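Nachttisch ausmisten in 12 Minuten

Kurz und schmerzlos, muss gleich weiter. Der Nachttisch ist bei uns der schlimmste Platz im ganzen Schlafzimmer. Chipstüten, Gläser, Ladekabel, alte Taschentücher. Mit der Methode hier geht's schnell.

Erst Karton holen. Stabiler, mit Griffloch, Größe egal. Direkt neben den Nachttisch stellen, nicht in den Flur - sonst läuft man dauernd hin und her und bleibt am Handy hängen.

Dann oben anfangen. Müll raus, Geschirr zusammen, alles was in die Küche gehört auf eine Seite. Noch nicht wischen!

Danach Schubladen, immer die untere zuerst und ganz aufziehen. Nicht nur einen Spalt, hinten liegt meistens das Zeug vom letzten Winter. Leere Dosen zum Pfand, volle zurück in die Küche.

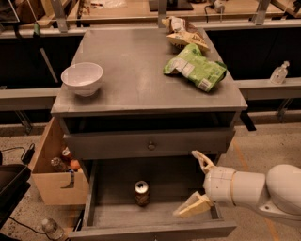
Untere Schublade ganz auf: nur die Dose drin. Tüten und Schüssel oben kommen auch noch weg.

Angebrochene Tüten: Luft rausdrücken, oben zweimal umschlagen, Klammer drauf. Oder gleich in eine Dose mit Deckel. Zusammengeknüllt hinlegen bringt nix, die Chips sind am nächsten Tag weich und die Krümel wandern ins Bett.

Knabberschüssel sofort abwaschen, Fett wird sonst klebrig.

Wischen bei lackiertem Holz: lauwarmes Wasser, ein Tropfen Spüli, Tuch gut auswringen. Kein Scheuerschwamm, der macht matte Stellen. Gegen leichte Schrammen hilft manchmal etwas Möbelpolitur, vorher hinten testen. Schublade erst aussaugen, dann wischen, dann 30 Minuten offen lassen. Ecken mit nem trockenen Pinsel.

Klemmt die Lade? Kerzenstumpf über die Laufleisten reiben. Tipp von Estela Figueroa, geht super bei alten Möblen. Knauf wackelt - Schraube von innen nachziehen, dauert eine Minute.

Was zurück darf: Buch, Lampe, Taschentücher, Brille. Snacks nicht. (Gut, am Wochenende schon.)

Karton am selben Abend ausräumen!! Meiner stand im November drei Wochen neben dem Bett und war dan selber die Ablage.

Nächstes Mal: Kleiderschrank, oberes Fach.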